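Brevex two-finger grippers, pair: three months on the bench
Reviewed by Phúc Vũ

We bought two of these in April to replace the Kubo grippers on our two-arm setup. Itsuki Kikuchi did the mounting and I did most of the testing, on bottles, lids, small boxes and a few soft pouches.

Mounting was easy. The bolt pattern matched our wrists and the bracket went on without shims. The cable is a bit short for my taste, and on the right arm we had to reroute it twice before it stopped catching at full wrist rotation.

Grip is good on anything round and stiff. I ran 100 lifts with a full water bottle and had two drops, both when the fingers closed too high, near the shoulder. The Kubo pair did worse on the same test. On thin flat things they are less impressive. A lid lying on the table is hard work, and the squared tips tend to push it along before they get under the rim. We ended up sliding lids to the table edge with one arm and taking them with the other.

The force setting goes from 0 to 75 in the Skelolex controller, with no units given. Anything over 40 dents a thin plastic bottle. The manual doesn't mention this.

Noise is low. The black finish scratches quickly at the tips. Support from Grundix, where we ordered, took a while to answer but did send the right firmware.

I would buy them again for bottles and boxes. For lids and cards, look for something with thinner fingertips.
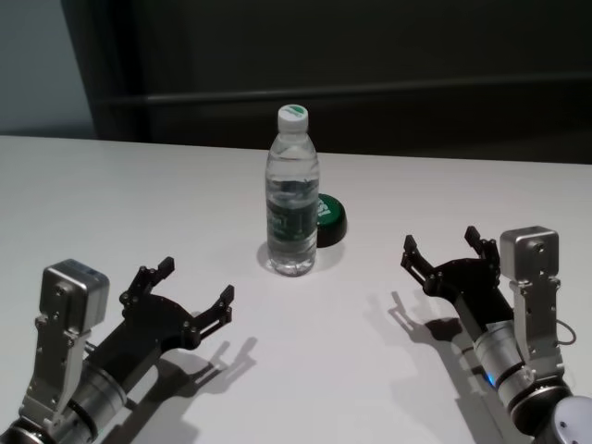
Both grippers open on either side of the water bottle, green lid behind it.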